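Planning a demo cell for our open day: two small arms or one, and what task?

Posted in Automation and Shop Equipment

We run an open day at the Riltwood shop every August and this year I have to put a working robot demo on the floor. Most visitors are not technical. I have a budget for one bench-top cell and 5 hours of run time with no engineer standing next to it for most of that. My questions are about the task, the enclosure, and whether two arms are worth the added trouble. Our cell from last year did one pick and place with machined blocks and people walked past it. Visitors stood at a rope 6 feet back, so they could not see much. Power is 120 V single phase, floor is level concrete.

RamedachUser

One arm. Two arms means two sets of limits, two controllers to restart, and a collision zone in the middle. Use blocks. Blocks don't bend. Move the rope closer if your risk assessment allows it.

shimada_bench

I would go with two, provided both bases are bolted to the same front rail. If the bases sit on separate tables, you will spend the morning re-teaching positions. Keep the shared zone small -- one container in the center is enough -- and have one arm wait clear while the other is over it.

On the task, pick something people have handled themselves. Thin wrapped goods are harder than blocks, and visitors can tell. The plastic sleeve slides, the part turns in the fingers, and the packets overlap when you fan them out. Expect missed picks. Set a retry limit of 2 and then have the arm go on to the next packet. A cell that stops on the first miss will be stopped most of the day.

I went to the Dullmont demonstration on 25 April 2024, and the setup there is close to what you describe. Wrapped chopsticks and a teal tray, with an arm on each side:
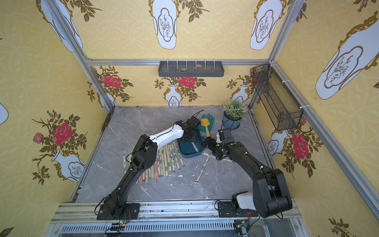
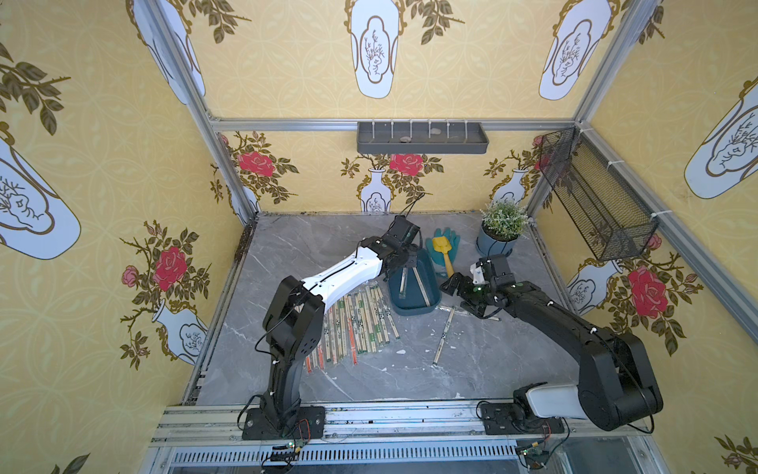 Things I would copy: the cable duct along the front, below the rail, and the zip ties. They are cheap and quick to replace. Leave slack at the elbow and wrist, then run each joint to both ends of its travel before you cut the tails.

Things to check for your own build: a patterned background is fine for visitors but may be a problem for a camera if you use one for part location. Test with the real walls in place and under the lights you will have on the day. Also bring spare packets. Sleeves get creased after repeated gripping and the pick position shifts.

Ask for the cycle counter to be shown on a screen. Ours read 1743 at the end of our last open day, and it got more comments than the arms did.

millside

Agree on the shared rail. Can't comment on two arms, we only have the one. Whatever you choose, put the e-stop on the staff side of the rope and label it. Ours was on the visitor side and it was pressed before lunch.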